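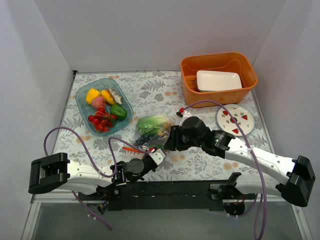

Week 2 notes: sorting produce before it goes away

OK, so I'm a big believer in sorting first and washing later (we'll fight about that next time!). Get everything out where you can see it. Tomatoes stay on their vine, peppers can share a bin with them, and I put anything that bruises, like peaches, on top. Grapes and lettuce shouldn't be squashed in one bag with carrots for long, so split those up early.

For the practice round, use the Kassab sheet and weigh each group. My leafy pile came to 700 grams last time, the roots to 1000. Write yours down before you put anything in the fridge, and bring the sheet to the Stustau kitchen.

Filed under: Course Handouts > Home Kitchen
2 comments | Share
Back to top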